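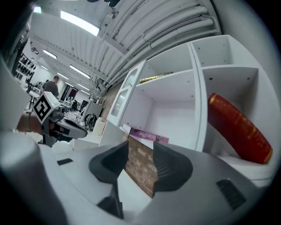

Session notes: Products and Services track

Hand-held grippers as a service: what Rastwood sells and what we got
Marcus Lyons, speaker notes
September 9, 2020
Slot is 54 minutes with questions. Aim to stop talking with ten left.

Opening (title slide stays up)

Good afternoon. I'm Marcus Lyons. I run the small evaluation group at Stutance, where we buy or rent equipment for teams that train robot arms and tell them whether it was worth the money. Rastwood gave us no discount and did not see these notes. We paid the list price.

The title slide was taken from the right-hand gripper of the kit. The two dark gray pads are the fingers, with the shelving past them on the right. The other gripper is out to the left with a marker cube on it. Leave it up for a minute so people in the back can get a look. Mention the bend in the shelf panels. It comes back in the lens section.

Ask for hands: who has used a hand-held gripper, who has only used teleoperation. If most hands are for teleoperation, go slower on the next part.

What the product is

Rastwood sells two things under one name and the website does not separate them well. First is the kit: two hand-held grippers, marker cubes, straps, a charging base and a license for the recording software. Second is the service, where you ship them your recordings and they return cleaned tracks with the hand positions and finger openings worked out for each moment.

You can buy the kit without the service. You can't buy the service without the kit. Three people asked me about that at lunch, so say it clearly.

We took both, on the five-seat plan. The kit arrived in February and we have had it in use since then.

Price slide

Kit, two grippers: $2,055.
Service: $383 a month on our plan, billed by the quarter.
Spare finger pads, set of two: $54.

Say out loud that shipping is extra and that the pads are the part you will be buying again. Do not get drawn into comparing with Doãn here. It has its own slide.

Using it

The job we gave it was shelf work. Books and other flat things on open shelving, taken out and put back. We picked it because one of our teams has a two-arm robot that is supposed to do this by next year, and because books are harder than they look. A book lying flat gives you only an edge to work with. A book leaning across a compartment will slide when you touch it. The thick red one in the compartment on the right side of the title slide is a fair example of a lean. The olive-gold one in the compartment higher up is lying flat near the back, and you have to reach in for that kind.

Pause. Point at both.

Setup took a morning the first time and 20 minutes by the end of the first week. Most of that first morning went to the software license, which wanted a network connection our lab does not give to visitors' machines. Rastwood support answered the same day. The fix was a file by email. I would like it to be in the box.

New operators needed a half day before their recordings were any use. The common mistake is turning the wrist as if you were using your own fingers. The gripper has one way to close, so you have to bring the whole forearm around. People who had done teleoperation before were not faster at learning this. That surprised me and I don't have an explanation for it.

Working with both hands is harder again. When the left one is held out in the middle of the view, as it is here, you tend to watch it instead of what your right hand is doing. We told people to do two days one-handed first. Rastwood's guide starts with both.

The grippers themselves

Body is a smooth, pale gray shell. The pads are dark gray, and the right one in this view has fine ribs on the inner face. The ribs matter for book covers. On our unit the grip on cloth covers was good and the grip on glossy magazines was poor. After the first month we wiped the pads at the start of each session and glossy covers got a little better – still the worst thing we tried.

Wear: we went through three sets of pads. The corners go first.

Strap: there is a brown one around the back part of the left gripper, near where you hold it. Fine for an hour. Two of our operators have small hands and could not get it tight enough. They ended up adding a strip of foam. Rastwood says a shorter strap is coming and did not give me a date.

Weight: people always ask. Nobody on our side complained in the first half hour and everybody did in the second. We set sessions at 25 minutes with a break.

Noise: none worth mentioning.

The marker cube

The white cube with the black square pattern is how the software keeps track of where the gripper is. Each face has to be clean and flat. If you cover it with your sleeve, the track drops out, and the software tells you only after the session is over. This is my biggest complaint about the recording side. I want a beep.

We asked operators to roll up long sleeves. That got rid of most of the dropouts. The rest came from reaching deep into a compartment, where the shelf itself gets in the way. I don't see how any marker system gets around that.

The lens

Go back to the title slide if it has moved on.

The view is very wide. It takes in the ceiling lights, the shelving, the brick between the fingers and the desks at the far end of the room, all from one hand. The cost is that straight things bend. The shelf panels curve outward, the corners go black. For training this was no trouble once the team put in Rastwood's correction file. For people labeling by eye it was a lot of trouble, and one of them asked to be moved to something else. Budget for a corrected copy of everything, which takes storage.

The wide view also means you record the room. A coworker at the back of the room is in the recording, the same as the man in the gray T-shirt is here. Get permission from everybody who works in the space before you start and turn the monitors away if there is anything on them you care about. Our legal group wanted this in writing. Rastwood has a form you can adapt and it is decent.

The cleaning service

You upload at night. Tracks come back in two to four working days. The contract says five, so they are ahead of what they promise.

Quality was good on single-hand work. On two-hand work, the left and right were swapped in a handful of recordings from the first upload. We reported it, they reran them and it didn't come back. You get a plain text report with each upload that lists the stretches they could not recover. It is the best thing about the service. Read it before you pay for a second quarter, as it will tell you more about your own operators than about the hardware.

File formats: two offered, both documented. Our team wrote the import in a day.

What I did not like: you cannot see who changed what. If a track has been corrected by hand it looks the same as one that came out of the software. I asked for a flag. They said they would think about it.

Doãn comparison (one slide, keep short)

Doãn sells a similar pair of grippers and no service. We had theirs on loan for two weeks, so treat this as a first impression.

Doãn is lighter and has a better strap. Its pads are flat with no ribs and we dropped more books. The recording software is free and shows you dropouts while you work, which is what I want from Rastwood. There is no cleaning offered, so you need somebody on staff who can do it. If you have that person already, Doãn is the cheaper way to go. We did not.

Flunville site

Our second site at Flunville ran the same kit for six weeks on kitchen drawers. I wasn't there for most of it. Their notes agree with ours on the strap and the sleeves. They disagree on the charging base, which they found unreliable and we never had a problem with. Could be the unit. Their drawer results are in the handout, page 4, and questions about them should go to that team.

Who should buy it

If you have a two-arm robot, a shelf or table job and nobody to clean tracks, take the kit and one quarter of the service. Then decide.

If your job is mostly small parts, wait. The pads are too broad and there is no narrow set on the price list today.

If you only want to try the idea, ask for the rental. It is not on the website. They quoted us for a month when we asked by phone – I'd rather not give the number since it was a year-end price.

We are renewing for two more quarters and keeping the five seats.

Likely questions

Left-handed use: both grippers are the same shape, the marker cubes are not. Switch them in the settings first.

Battery: we got through a morning of 25-minute sessions and charged over lunch. Never ran one flat on purpose.

Does the robot need the same fingers? Our team fitted the spare pads to the arm. It worked better than the stock fingers. They haven't tested anything in between.

Can we have the recordings? No. See the part about the people in the room.

Handouts are on the table by the door. Pads and a strap are there to pick up and try, please put them back.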